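Gripper lets go on soft stop, is this normal??
Forum: Arms, grippers and end effectors
Started by mossy_bracket, September 2022

mossy_bracket
Hello all, long-time reader, first proper post. I've got a multi-fingered gripper on a Kodov arm, run from a Driltero controller, and I've had a fault that has rattled me a bit.

We do stacking and pick-up runs with plain wooden blocks. Nothing heavy, nothing sharp. I pressed the soft stop in the middle of a lift (the program had picked the wrong block, my own silly mistake) and the arm froze exactly as it should. Then the fingers opened! Block went straight down, bounced off the bench and caught me on the shin. No harm done, but I was standing there thinking, what if that had been the steel one we're meant to move on to in October?

I've since had it do the same thing 7 times out of 36 stops. The rest of the time it holds on like grim death. Log just says code 1089 and then nothing until I reset. Anyone know what 1089 is on these?

tallhat_ian
1089 on mine was "finger supply low". Have you measured the voltage at the hand end when you hit stop? And what's your cable run like? If it goes through the wrist with a tight loop in it I'd look there before anything else.

Rautiainen_fan
Going to disagree with Ian a bit. If the supply was dipping you'd expect the odd drop during normal moves too, when the fingers are working hardest. Only seeing it on stop sounds like a setting to me. There's a tick box for what the hand does on a stop, "hold" or "relax", and on the older firmware it doesn't always save. You set hold, restart, and it's back on relax without telling you.

mossy_bracket
Ooh. I did restart it a few times that day. But then wouldn't it let go every time, not just some of the time?

Rautiainen_fan
Depends how tightly the block's wedged in, surely. Relaxed fingers don't always fall open. Friction does a lot.

kettle_and_servo
Can I be the grumpy one? Both of you are talking about which fault it is, and the bigger problem is that OP was close enough to be hit by a falling part while the arm was live. Stop means stop. It does not mean "safe to lean in". I've seen a bruised foot and a cracked phone from exactly this. Put a line on the floor and stand behind it, and keep the steel block in the drawer until this is sorted.

mossy_bracket
Fair, and I've put tape down now. In my defence it's a small room! But yes, point taken.

tallhat_ian
Kettle's right about the floor line but I don't agree that the fault can wait. A hand that opens on a stop is a hazard wherever you stand. What if it's over the controller, or over somebody's laptop?

kettle_and_servo
Didn't say it could wait. I said sort out where you stand first.

Johannes Moodley
We have two of these on Jurnenar benches and had the same code. It was neither of the above for us, sorry to muddy things. One of the screws on a finger bracket had backed out a little, the joint sensor was reading rubbish, and the controller gave up on that finger when the stop came in. Only happened in certain poses, so it looked random. Could you post a picture of the fingers close up? Wrist camera will do, as long as the joints are in it.

mossy_bracket
Ok, grabbed one for you. I'll have a go with a screwdriver later (power off, Kettle, before you shout).

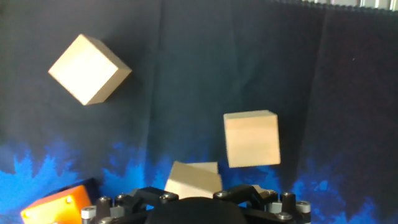 Wrist cam view, fingers along the bottom with the blocks beyond.

Johannes Moodley
Thanks, that's a useful angle. I can make out bolts on the middle and right linkages and a screw head on the left bracket, but I can't judge tightness from a still. Put a dab of paint pen across each one, run it for an hour, then see if any of the marks have split.

tallhat_ian
Paint pen is a good shout. I'd still put a meter on the supply while you're in there.

mossy_bracket
Right, quick update. Power off, went round the lot. Left bracket screw took nearly a quarter turn, so that one was definitely not tight. I also checked the stop setting and it was on relax, so Rautiainen_fan may be owed a pint as well. Set it back to hold, restarted, and it has stayed on hold so far. Haven't got hold of a meter yet.

Rautiainen_fan
I'll take the pint. Restart it again tomorrow and check though, mine used to stick for a day and then go back.

kettle_and_servo
You've changed 2 things at once, so you won't know which of them did it. Put the setting back to relax with the screw tight, do your stops over a foam mat, and write down every one. Then swap.

mossy_bracket
Ugh, you're right. Foam mat is on order. Will report back with the numbers, and the steel block is staying in the drawer.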